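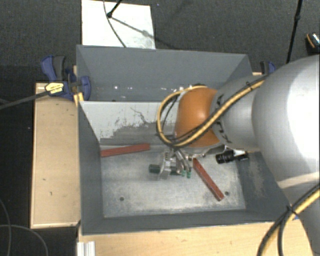 Worn metal bins to be resurfaced at Tikkanen parts depot

Divided steel bins at the Tikkanen parts depot will be taken out of service in rotation from November so their floors and divider panels can be stripped, inspected and recoated, the company told staff on Monday.

The work covers 76 open-topped bins on the ground-floor sorting line. Each has a large front compartment and a narrower rear compartment separated by a divider panel. Bar stock and small cylindrical parts are sorted from the front section, where most of the coating loss has been recorded.

On the worst units the grey paint is gone from the floor of the front compartment, leaving bare metal with scuffing and darker patches toward the edges. Divider panels have lost colour in their upper part and carry long scratches. Side walls show local abrasion.

Maintenance planner Setareh Mazandarani said the wear was consistent with bar ends sliding across the floor during loading and retrieval.

"The walls are in reasonable condition on most units," she said. "The floor and the divider take the contact. Once the coating has broken through, the edge of the remaining paint lifts and flakes, and the flakes end up in with the parts."

A survey completed before the announcement graded 19 bins as priority. Four of those will also have their dividers replaced, as the existing panels have bowed beyond the permitted tolerance. The remaining dividers will be ground back and refitted.

Stripping and recoating has been awarded to Griko, which will carry out the work at its own premises. The specification calls for abrasive blasting to clean metal, a zinc-rich primer and a two-part epoxy topcoat in dark grey. Bin floors will receive a second topcoat. Floor holes are to be masked before coating and checked with a plug gauge afterwards.

Replaceable floor liners were considered but not adopted. Octavio Flores, who supervises the sorting line, said a trial liner had raised the floor enough to interfere with the lower edge of the divider, and fine debris had collected underneath it.

"We would have been pulling liners every second shift to clean," Flores said. "A thicker coating on the floor gives us a longer interval with nothing extra to handle."

Bins will leave the line in small batches, with spares moved across from the overflow bay. Stock will be transferred before 6 a.m. on changeover days. Bars are to be counted out and tagged by length, and cylindrical items boxed separately to prevent rolling during the move.

Bin labels will stay with the stock and will not travel to the coater. Operators have been asked to check the location code on the temporary bin against the pick sheet before starting a run.

Coating thickness on the returned bins will be measured at five points on the floor and two on each divider. Any unit below specification will go back to Griko at the contractor's cost. Questions about changeover dates should be directed to Mazandarani at the maintenance office.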